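From: Polyxeni Sarantis
To: Kenside list
Date: 21st April
Subject: Re: so when does it do my dishes?

Hi all, back to the chores argument, with fresh ammunition for both sides! This is the tidy-up task we've been going on about, toys and a green bowl:
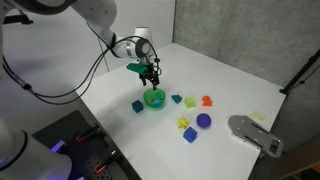
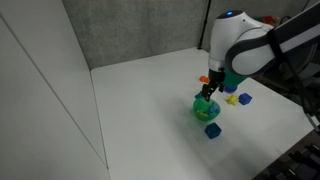 Brastgate Home Robotics Club, Kenside bench group

Now, Wiegand wrote:

> I keep reading that a machine will pick up after my kids
> any day now. I've got a floor with 2000 bits of plastic
> on it and a dishwasher nobody will empty. Can an arm do
> either one yet? Yes or no, please, I have a bet riding
> on this with Etham.

Well, sorry, you get a "sort of" (you knew you would). Cubes are the easy part. They have nice flat sides, two fingers can grab them, done. The spiky yellow star is a different animal, because where you pinch it matters so much, and I still wince every time a ball comes up. Since February I've logged 662 tries on the bench and 263 of them I'd call clean, meaning the toy went in the bowl and I kept my hands in my pockets. My nephew is five and would beat that before breakfast.

But look at what we're giving it! A white table, good light, a handful of toys with room between them. Your floor has a rug, a dog and a sock on top of everything. And the dishwasher is worse, I think: wet glasses, forks all tangled up, a door in the way, and you can't just drop a plate and call it a miss.

So I'd say Etham wins this year and you might win later. For one dull job at one table, same stuff day after day, I'd trust an arm sooner than I would in anybody's kitchen.

If someone has tried softer fingertips on round things, please write back, I'm about ready to order a set.

Polyxeni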